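29 Jun 2007
Storage room, Wumholm building – containers

The domed off-white plastic containers delivered by Drastbridge are now entered in the stock book under 516. They are intended for dry packing material only. Lids must be fully seated along the seam before a container is returned to the shelf. The earlier set, purchased through Vivier last November, remains in use until its labels wear out.

Capacity was checked against the order. The sheet states 25 liters and our measurement agrees to the level of the ridge. Filling above that point is not permitted, as the lid will not close evenly.
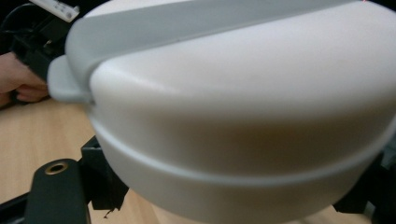 Lids are to be lifted by the side tab. The gray strip across the top should not be used for carrying a full container until Drastbridge has confirmed its load in writing. A request was sent this morning, reference 146.

Cleaning: warm water and mild soap, soft cloth. No abrasive pads – the matte surface marks easily and the marks hold dust.

Labels go on the lower body, under the ridge, never on the lid. Lids were exchanged between containers twice during the Yilma packing and the contents list had to be redone.

Outstanding: shelf 4 to be cleared, old labels to be removed, stock book to be initialed.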